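How to pack snacks for a long bus trip

Posted 24 June 2019

Last September I traveled from Pondstead to Villov by night bus, 10 hours with only two stops. I took one big bag of food and could not find anything in it after dark. Since then I prepare in a different way, and I want to share it.

Step 1. Put everything out on the bed

Do this the evening before. A bed is better than a table, there is more place and nothing rolls on the floor. Take the snacks out of the shopping bags, also the sweets, and look at what you really have. I always buy too much candy and too little bread.

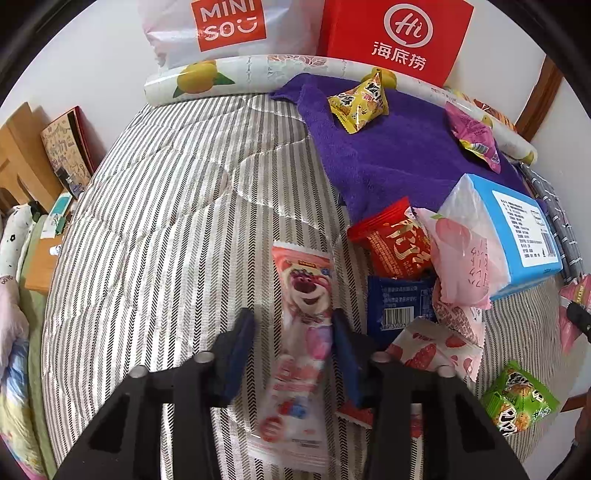
Step 2. Divide by time

Make one small bag for each part of the trip. For me it is the evening, the night and the morning. Salty things go in the evening bag, because they make you thirsty and you do not want this at night. In the night bag I put only quiet food – no chips, please, your neighbor is sleeping.

Step 3. Check the packets

Press each packet softly with the fingers. If you feel that air comes out, eat it at home or put it in a second bag with a zipper. Chocolate stays home in summer. The heating on the Strickland line is very strong in winter too, so I do not take it then either.
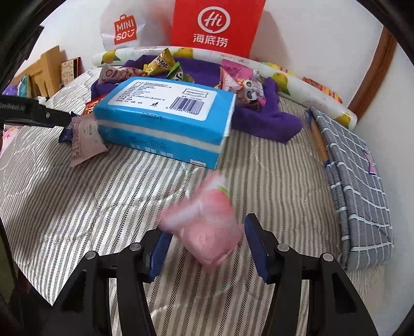
Soft sweets travel well, but keep them near the top, where no bottle can press on them. Fruit I wash and dry before, and I choose apples over bananas.

Step 4. Water and small things

Take one bottle that closes well. Add paper napkins, a spoon and an empty bag for the trash. At the Budidside stop the shop closes at 6 in the evening, so do not plan to buy water there.

Step 5. Where to put the bags

The bag for now goes in the seat pocket, the others under the seat in front of you. Do not put food in the luggage under the bus – you will not get it back before the last station.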